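Bezerra House, second floor: furnished room inspection, with comments
Carried out in June by Siham Tannous. Copy to Gleice Coutinho (lettings) and Nkrumah Sulemana (repairs).

Ratings: OK, Minor, Fix, Fix Now. "Fix Now" means before anybody sleeps in the room. Last year it was taken to mean "soon-ish", so I am spelling it out.

1. Door and lock
Door closes by itself from fully open: OK
Door closes by itself from half open: Fix
It gets within a hand's width of the frame and loses interest. The closer wants adjusting, which is a screwdriver job. Please don't plane the door again, there is very little door left at the bottom.
Lock opens from inside without a key: OK
Number on door: Minor. The 2 in 29 is hanging by its lower screw. Post for this room has been going to room 9, whose tenant has been very decent about the bank statements.

2. Smoke alarm
Present and fixed to ceiling: OK
Sounds on test: OK. Very much so.
Date on casing: OK, in date
Tested with the door shut and I could hear it from the kitchen with the extractor running. The alarm in the corridor did not join in, although the two are supposed to be linked. Fix Now. Nkrumah, the paperwork from the last electrician says "linked, tested, fine", so I'd like to know what he tested.

3. Window
Opens: OK
Closes: OK, with both hands
Restrictor fitted: Fix Now
There is a restrictor. It is on the windowsill in a saucer with two screws and a button. We are two floors up, so it needs to be on the window.
Blind cord secured to wall: OK. Cleat is at the right height and somebody had used it, for which thanks.

4. Sockets and leads
Sockets firm to wall: OK (four doubles)
Scorch marks: none
Extension leads: Fix
One four-way plugged into another four-way, behind the wardrobe. The second had nothing in it at all. Removed the second. If a tenant needs a socket by the desk, they can ask and we'll look at it.
Lamp: Minor. Flex is sound but the switch has to be pressed twice and then spoken to.

5. Bed and mattress
Frame steady: Minor. One bolt at the foot end was finger-loose. Tightened.
Slats: OK, none cracked, two had wandered and were put back
Mattress fire label present: OK

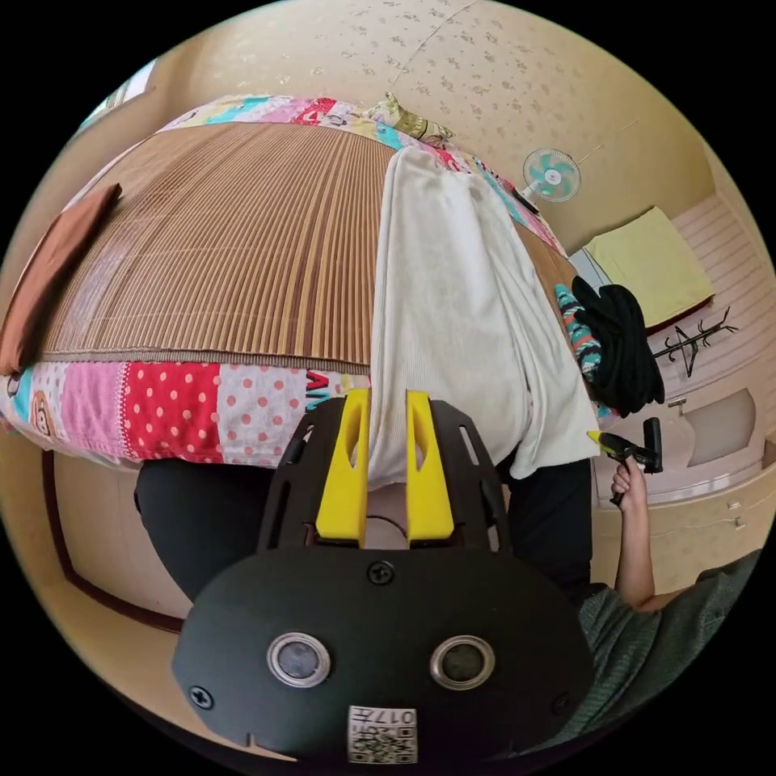
Under-bed storage: Fix
The rule is that nothing goes against the heater pipe, and the pipe runs along the wall just where a suitcase fits nicely. I have moved the suitcase. I expect it will be back. A strip of wood screwed to the floor would settle the argument for good and cost less than my writing this comment every year.
Gap between bed and radiator: OK, 40 cm. It was 29 cm last year, so somebody reads these.

6. Heating
Radiator hot all the way up: Fix. Warm at the bottom, stone cold along the top. Needs bleeding. The key is on the hook in the boiler cupboard, or that is where I put it.
Thermostat valve turns: OK, but the numbers have worn off, so the tenant must proceed by feel.
Portable heaters: none found. Good. One was found in the next room, a Flelex fan heater with a cracked grille. It has been taken out of use and labelled. Please read the label before bringing it back into use, as it says not to.

7. Floor and trip hazards
Carpet edge at door: Fix Now. The metal strip has lifted at one end and caught my shoe on the way in and again on the way out, when I already knew about it.
Rug: Minor. Slides. There is a roll of non-slip backing in the store, bought after the last inspection and still in its wrapper.

8. Furniture
Wardrobe fixed to wall: OK, bracket checked and pulled hard
Shelf above desk: Fix. Leans forward. Books only until it has a third bracket, and few of those.
Desk chair: OK. Squeaks, but squeaking is not on the form.

9. Way out
Fire notice on back of door: Fix. It gives the meeting point as the Cutau bakery car park, which has been fenced off. Spyros Omerović has agreed we can use his front yard instead, provided people stand off the flower bed.
Corridor clear: Fix Now. Two bicycles and a clothes airer. Genivaldo Paiva has claimed one bicycle and says he will move it. The airer has no known owner and is in the store if anyone misses it.

Money
The Petutero quote for the door closer and the shelf came to 184. Their quote for the alarm link on its own was 564 — I'd like a second one, and I'd like it before the end of the month. The floor strip, rug backing and restrictor can be done in house.

Re-check of all Fix Now items: 10 am, with Nkrumah, who is bringing the long ladder.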